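An afternoon at the Bellis open day, Roltdale

We drove over to Roltdale on Saturday for the Bellis open day, and I'm still going on about it to anyone who will listen. They'd opened up the workshop and two of the side rooms, and you could pick things up and have a go, which is my kind of visit!

The morning queue was all for the big Grakgate arm by the entrance. It's lovely to watch (very quiet, even at full reach) but you only got to press a start button, so after ten minutes we wandered off to the hand-held grippers. Best decision of the day. There were 3 of them laid out, and the idea was to try the same household bits and pieces with each and see which you got on with.

I started with the Postgate, which has a metal finish and a very stiff trigger. Strong, but I crushed a paper cup straight away and then did it again. The black one suited me much better. It has ridged pads on the ends of the jaws, one dark and one blue, and with a soft packet you can feel the moment they bite.

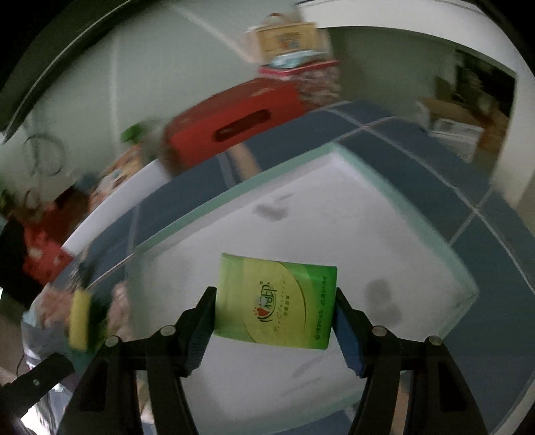

The black gripper with a packet of tissues, held up over the white surface.

Soft things are the real test, I think. A box stays the same shape however you grab it, but tissues squash and slide about, and coming in at a slight angle made a big difference to how well I did. My other half preferred the third gripper, a lighter one with long thin fingers, and we argued about it over tea.

Someone asked about wear on the pads and was told they swap them after roughly 600 grips, sooner with gritty objects. I'd have guessed far more than that.

Parking is tight and the café shuts at three. I'd go back just for another turn with the black one.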